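Tutodon hand gripper kit - review after a month of demos

Short version: good tool, bad case, buy the spare finger pads.

We got two of these in June to record demonstrations by hand. No teleop, no leader arm. You hold the gripper, do the task, the recording gets turned into something the arm can learn from. Before this we were on the Garkum remote rig and I was ready to throw it out a window. Lag, plus every new person needed most of a morning before they could pick up a cup without knocking it over.

With the Tutodon, new people are useful in ten minutes. Perrine Langlois did 148 demos of our tray task in her first afternoon, and only lost a handful to bad tracking. On the Garkum my best ever day was 36 and my neck hurt.

Weight. Fine for the first hour. After two you feel it in the thumb, the trigger spring is too stiff. Ubaldo Cirillo swapped his for a softer one and says the width readings still match. I haven't dared.

Tracking is solid if you calibrate. Do it every session, not just when it complains. It drifts quietly and you find out at training time. We binned 185 demos that way, my fault, manual does say so on page 2.

Software: exports clean, crashes if the disk is nearly full. No warning. Keep an eye on it.

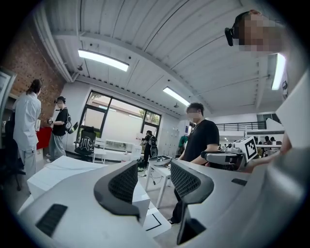 Other gripes. Charging port is on the wrong side for left handers. The case foam started crumbling in teh second week. Support took a while to answer but did send new foam, free.

Does the data work? For us yes. 736 good demos on the tray task and the policy places it right most of the time - still fumbles when the tray is turned sideways, so we're recording more of those. Slow down near the contact, by the way. Everybody rushes that bit and the arm learns to rush it to.

Would I go back to remote control? For really heavy stuff, maybe. Otherwise no.

Four out of five. Would be higher with a softer trigger.

Contact | © Briduvum Bench Reviews | Back to top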